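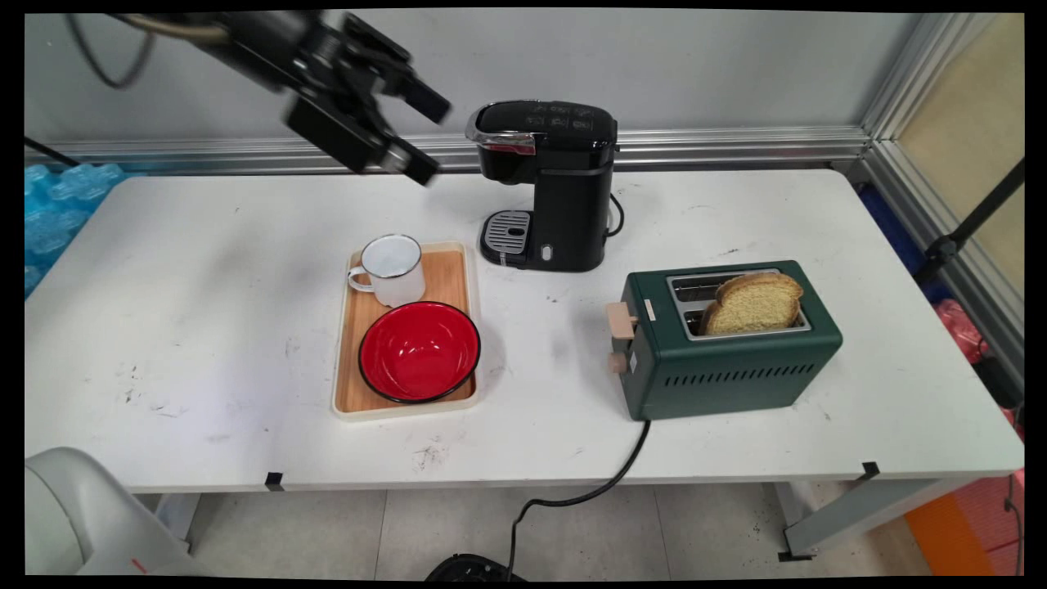

Checking the gripper on the breakfast cell

This page explains the check we do on the black arm of the breakfast cell before the first run. It takes 11 minutes if all is in order.

1. Stop the program in Podico and wait until the arm stands still. Press the stop button also.

2. Look at the two fingers from the side. Wipe them with a dry cloth and tighten the finger screws with the small key.

3. Follow the thin cable which hangs in a loop by the arm. The loop must stay loose. If it is pulled tight in any pose, tell Arwel Eynon and do not run.

4. Put the tray to the left, with the mug and the red bowl on it. The toaster stands to the right of the tray and the coffee maker behind. Compare with the black tape marks on the front edge of the table.

5. Lead the toaster cord down over the front edge, away from the arm.

6. Release the stop, load program 71 and run it 4 times at slow speed. Write the result in the cell book.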